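Vineo Laundry Set
README and data card, version 5

What is in this set

Vineo is a collection of recordings of two-arm robots doing small laundry work. The question behind it is simple: can a machine already do the chores that a person does at home without thinking, or in a small laundry shop between two customers? Our answer after this version is "partly", and this page tries to say which part.

The set was prepared at Clellelance, with the tasks chosen together with Lamlow, a small laundry that also does repairs. The annotation tool comes from Björklund. Please write the name with the ö, some scripts depend on it.

The set holds 2000 episodes. An episode starts when the arms leave the rest position and ends when they return to it, or when the operator stops the run. Stopped runs are kept. They are marked "stopped" in the result column, and we ask users not to remove them before they count success, as it makes the numbers look better than they are.

Tasks

sock_hang: take a sock from the board, bring it to a clip, close the clip on it.
sock_pair: put two socks of the same color next to each other.
insole_hang: same as sock_hang, with a shoe insole.
towel_fold: fold a small towel two times.
clip_open: only open and close a clip, no cloth.

The tasks are not equal in size. Towel folding has the most episodes and clip_open the fewest, for the reason that we added it only in March.

Can they do it yet?

Folding a small towel on a flat surface works well. The result is not as straight as a person makes it, but one would put it in a drawer.

Hanging is another matter. A clip must be pressed open with some force and held while the other arm brings the cloth, and the cloth does not keep its shape on the way. A sock bends over the finger of the gripper and its edge moves away from the clip. The hanger also swings when it is touched. People correct for this with the fingertips and do not notice that they do it. The policies we trained often wait, try again at the same height, and miss in the same way.

Insoles are easier to carry than socks, being stiffer, but harder to pick up from the board because they lie so flat. We had expected the opposite order of difficulty.

Time is also a problem. In sock_hang the limit is 40 seconds for one sock, and many good episodes come close to it. At Lamlow a worker was asked to do the same at a normal speed and was ready before we had the timer open. For a home this slowness may be acceptable – the machine can work while everybody is out. For a shop it is not.

Setup for the hanging tasks

The hanger is attached to the wooden pole with clear tape, so that the hook does not slide. The items are laid flat on the board under it before each run.
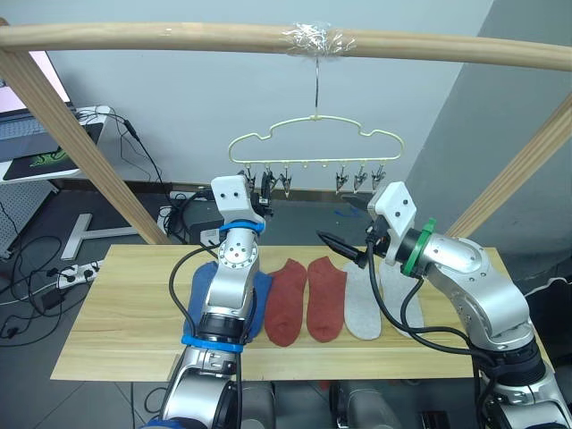 Issue 5, page 20

Socks are blue or rust-red, and the insoles are light gray. The clips on this hanger are metal and small, and the opening is narrow compared with the gripper. If you build the station again, choose a similar hanger first and adjust the height of the pole after it. A higher pole sounds better for the arms but it brings the elbows into bad positions.

Known problems

Some labels in sock_pair exchange left and right. A list is in the file pairs_fix.txt, please apply it when loading.
The light changes during long sessions. We did not correct it.
The gripper force is recorded in raw units, and the values from one arm cannot be compared directly with the other.
There are no wet clothes in the set. Everything was recorded dry, so nothing can be said about real washing day from these numbers.

Use

Research and teaching are permitted. For a product, please ask Clellelance first. When you report results, give them for each task separately, and say if the operator helped.

Planned for the next version: wet socks, a plastic clip type, and a second hanger with more space between the clips.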